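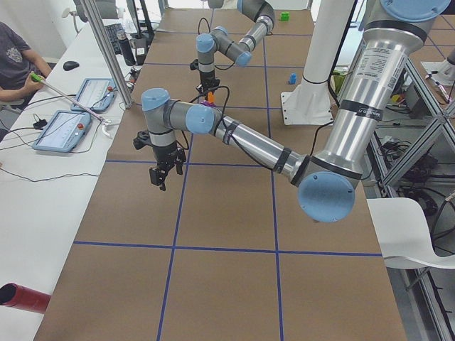
Bon, parlons budget, puisque vous êtes plusieurs à m'avoir écrit après la lettre de décembre pour savoir où on en est. Le devis de Varkar est arrivé, et les bras eux-mêmes sont presque la ligne la plus facile à lire ! Ce qui m'a pris mes soirées, c'est tout le reste.

Les pinces, d'abord. On reste sur des modèles à deux doigts pour les petits objets, les blocs de couleur et compagnie. Kaufmann nous propose un lot de 4 jeux de doigts de rechange pour 893 euros, port compris. J'ai tiqué, puis j'ai regardé les tarifs d'Ulto à la pièce et j'ai arrêté de tiquer. Je voudrais commander avant la fin du trimestre.

Ensuite les pupitres. Deux bras, deux pupitres, deux arrêts d'urgence, et des câbles noirs qui serpentent sur tout le bureau blanc – j'ai donc ajouté une ligne « goulottes et supports » que personne n'avait demandée mais que je défendrai bec et ongles. Iona Semple voudrait aussi des fixations orientables pour ne plus les poser à plat, à voir selon ce qui reste.

Pour la table, rien de coûteux : on garde le papier brun et le quadrillage au ruban bleu. J'avais chiffré un plateau gravé chez Julis (très joli, très cher) et je l'ai rayé sans trop de regrets. Un rouleau de papier, du ruban, et on redessine les cases quand on change d'exercice. Si quelqu'un connaît un ruban qui se décolle proprement, je suis preneuse !

Il me manque encore le prix de la formation et celui de l'extension de garantie. Varkar les présente ensemble, je leur ai demandé de les séparer – on peut vouloir l'une sans l'autre. Je mettrai le tableau complet sur le dossier partagé dès que j'ai leur réponse. D'ici là, envoyez-moi vos demandes de petit matériel, même les vis.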